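Comparing fingers at Geltenen

Boyang Kong has been running the gripper trials at Geltenen since the autumn, and he is wary of the summary figures. "A success rate without the object list is worth very little," he says.

The trials set two finger sets against each other on the same arm: the flat tapered plates from Trorby and a padded pair made by Gaete. Each attempt is a single pick from a hard surface, logged with the wrist camera running. The total stands at 3,187 attempts, of which 552 used marker pens.

Pens were chosen for their shape. "They are low, they roll, and the cap is a different diameter from the barrel. If the fingers close off centre, the pen turns before it lifts." 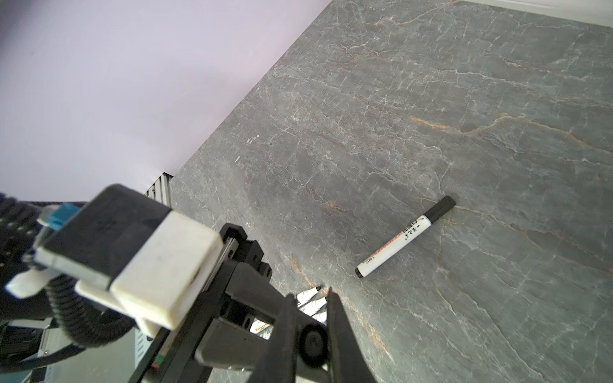

Wrist camera or overhead

Kong prefers the wrist view for the last 40 mm of the approach. The overhead camera finds the pen sooner but loses it once the gripper is above it. The veined stone caused false edges in the first detector, and the threshold was raised in January.

On the fingers he is less decided. The plates reach under a barrel more cleanly. The pads tolerate a worse angle, almost 63 degrees from square in one run, but they wear. "I would order the plates today and keep a set of pads in the drawer."

The controller, an Indent unit, was left unchanged throughout. Force limits are next.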